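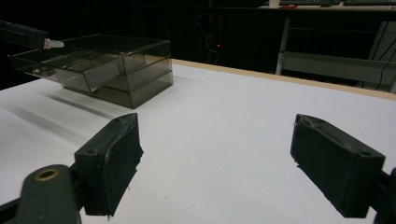
White table top with light wood edging

Print | E-mail

Punside and Tremden Path Group
Notes of the spring meeting, 2021-03-18, held by video call

We use cookies to make this site work and to see which pages get read. Accept | Manage settings

Hello all, me again with the minutes. I was typing while listening and my typing is not what it was, so if I've put words in your mouth please shout and I'll change them before the next meeting. Kieran Bunting was in the chair. Stuart Entwistle joined by telephone from the tractor, and then again from his kitchen once the signal went. Apologies came from the usual people at the Tremden end, whose broadband was down all evening.

1. Last time's minutes

Agreed, with one change. I had written that the kissing gate by the chapel "wants replacing" and Kieran says what he said was that it wants rehanging - the gate itself is sound and it's the post that has gone over. Corrected now. Sorry, Kieran! I did go and look at it afterwards and you are quite right, you can lift the gate with a finger and it swings back lovely.

2. The muddy bit below Entwistle's

Most of the evening went on this, as you'd expect. For anyone new, this is the dip where the path comes down off Stuart's top field and crosses the wet ground before the stream. It has been awful all winter. With so many more people out walking this past year they've all been going round the mud, then round the mud they made going round, and it's now wide enough to drive a bus down. Stuart was very fair about it. He doesn't blame anyone for not wanting to go in over their boots, but he has lost a good strip of grass and would like it back before the sheep need it.

There were two ideas on offer. One is boardwalk, the other is stone on matting with a ditch cut along the uphill side. I must admit I came to the meeting all for boardwalk (I like the sound it makes) but I've been talked round. Stuart pointed out that the field gets no sun there until spring is well on, so the boards would be green and slippery just when people most need them. Kieran had also been asking about upkeep, and the boards over at the reservoir have had to be wired and re-wired.

Gorkent have been out to look and have priced the stone job at £3000, with them bringing the stone and the matting and us doing the spreading. That doesn't include the ditch. Stuart said he would do the ditch himself with his own digger if somebody would come and mark the line for him, and wouldn't take anything for it, which got a round of thumbs on the screen. Thank you, Stuart.

I asked whether Gorkent's lorry could get down the lane, as the oil tanker had to back all the way out at Christmas. It seems they'd send a smaller one and tip at the top gate, so it will be barrows from there. Bring your own barrow if it has a decent tyre.

We agreed to go ahead with stone, so long as the parish grant comes through. Kieran has the form nearly done and will send it round for us to read. Please do read it this time!

3. Waymarks

The new discs have arrived and are in a biscuit tin at mine. They're a nice strong yellow. There was a bit of a discussion over whether they should say Punside to Tremden or Tremden to Punside, and we had that one for longer than I would care to admit. In the end we're leaving the names off and just having the arrow, as ordered, so it was a bit late to be asking anyway.

Please don't nail them to trees. Posts only, and if there isn't a post where you think there should be one, tell me and I'll add it to the list. The one that's missing by the footbridge has been missing since before I joined and I do know about it.

4. Dogs

Stuart has lambs in the bottom field until further notice and asks for short leads all the way through, please, even for old dogs and good dogs. I said I'd do a notice and laminate it. Somebody wondered if we could have a friendlier picture than last year's, which was thought a bit fierce. I will see what I can do, though I'm no artist.

5. Membership and money

We stand at 30 paid-up members, and a warm welcome to those who have joined over the winter. If you pay by cheque, it's still made out to the Path Group and not to me, however kind the thought is. Subs stay the same for the coming year. The seed company's cheque for the hedge plants has been paid in and I have the slip.

On the hedge plants: the hawthorn has taken very well along the lane side, and the hazel less so. Kieran thinks rabbits and Stuart thinks hares. Either way we're going to put taller guards on the gaps in the autumn and try again.

6. The July walk

Everyone would love to do the summer walk if the rules allow it by then. We're pencilling in July and will settle the date nearer the time. The plan is to start from Punside green, go over the top and down to Tremden for tea, and come back by the stream for those with the legs for it. We'd split into two parties so it isn't one long queue at every stile. Kieran is happy to lead the quick one and I'll bring the other, with plenty of stops (I have a new flask and I mean to use it).

We didn't settle tea. The chapel at Tremden isn't sure whether it will be letting people use the urn, so it may be a case of bringing your own and sitting on the wall.

7. Anything else

The bench at the top has lost a slat. Kieran has some oak left over from his shed door and will measure up next time he passes.

There was a question about whether cyclists are allowed on the stretch beside the stream. They're not, as it's a footpath, but please be polite about it.

Stuart asked if we could start a little later next time because of feeding. Agreed.

Things to do

Kieran - send round the grant form, see to the bench, ring Gorkent to say yes if the money comes.
Stuart - ditch, once marked out.
Me - dog notice, waymark list, find out about the urn, mark the ditch line with Stuart on the first dry morning.

Next meeting will be by video again and I'll e-mail the link to everyone. If you didn't get the last one, look in your junk folder, as mine had gone there too.

Print | E-mail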